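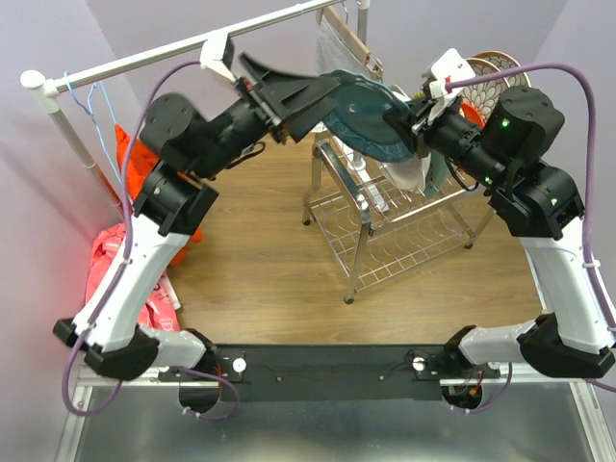
Ticket 1508: two-arm plate task, left gripper lets go late
Opened by: Santeri Savolainen
Product: Neter two-arm kit, Grudulness control software
Status: Open

Hello support, me again! I'm trying to get our pair of arms to put crockery in a drying rack without me hovering over them like a nervous aunt, and I'm stuck on the very last bit, the letting go. Picking up is fine now (thank you for the help in January, the new grip settings made a huge difference) and so is carrying. The trouble starts once both grippers have the plate, one on each side like the teal one over the wire rack, and it's time to lower it into a slot. The right gripper opens when it's told to. The left one hangs on for a moment longer, the plate swings round towards the left arm, and then it either drops in crooked or lands on top of the wires. I've had it happen with the orange plate as well, so I don't think it's down to one slippery rim.

What I've tried so far:

Restarted everything, arms first and then the software, then the other way round. No change.

Swapped the two gripper cables over at the controller end and swapped the channel names to match. I was hoping the fault would move to the right arm. It didn't, it stayed on the left.

Slowed the whole routine down to half speed. The plate swings more gently, which is nicer to watch, but it still swings.

Took the plate out and just told both grippers to open in mid-air. They go together as far as I can tell by eye. So it only misbehaves when there's something between the fingers.

Is there a setting that makes one side wait for the other? I've been through every menu I can find and half of them seem to be about calibration.

Reply from Sirkka Vuorinen, Flistitside support

Hi Santeri, thanks for doing the cable swap before writing in, that saves us a round. Could you send the log from one bad release, and tell me what "release force" is set to on each side? It's under Grip, then Advanced, and it's stored separately for left and right. Please leave the speed where you have it for now. Also, is the plate still being pushed inwards by both arms when the open command goes out?

Santeri Savolainen, February 2026

Log attached. And oh dear, release force: the right is 1000 and the left is 1508. I have no memory of setting that, but I did spend an evening in there when we were dropping mugs, so I won't swear to anything. (Funny that it's the same as the ticket number. I did check I wasn't reading the wrong window.)

And yes, both arms are still pushing inwards. I'd set it up like that on purpose, squeezing from both sides so the plate wouldn't slide about on the way over. Should I be easing off first?

Reply from Sirkka Vuorinen, Flistitside support

Yes please, ease off first. Your log shows the left arm still driving inwards when its gripper starts to open, so the fingers have to work against the arm. Two changes:

1. Set the left release force to 1000 to match the right.
2. Add a "relax" step between "lower" and "open". Set it to apply to both arms, otherwise it only applies to the one you have selected.

Then run it with something you wouldn't mind losing. If it's still uneven, send me a fresh log.

Santeri Savolainen

Right, both done, and it's a lot better! I did 13 runs with an old plate. Most went into the slot nicely and the swing has gone completely. The ones that missed are a different problem, I think: the plate comes down touching the wire and leans over into the next slot. My slots are narrow and I suspect my lowering position is a touch too far towards the back. I'll redo that point by hand tonight.

My neighbour Salminen asked me whether it does the washing-up yet. No! It can put a plate in a rack if I hand it the plate, set the rack down in exactly the right spot and don't let anyone nudge it. I could have emptied the whole sink in the time one run takes at half speed. Still, last month it couldn't hold on to the thing at all, so I'm quite chuffed. I've got a pile of laundry I'd like to point it at next, though I expect a floppy shirt will be a whole new ticket.

One more question before you close this. Can the relax step trigger on touch, so it eases off when the plate meets the rack? At the moment it's just a fixed height, and it'll be wrong again as soon as I use a bigger plate.

Reply from Sirkka Vuorinen, Flistitside support

Glad the swing's gone. Touch triggering is possible but it's fiddly with thin wires, as they flex before the arm notices much. Try the fixed height with your new lowering point first and let me know how the bigger plate behaves. I'll keep the ticket open until then.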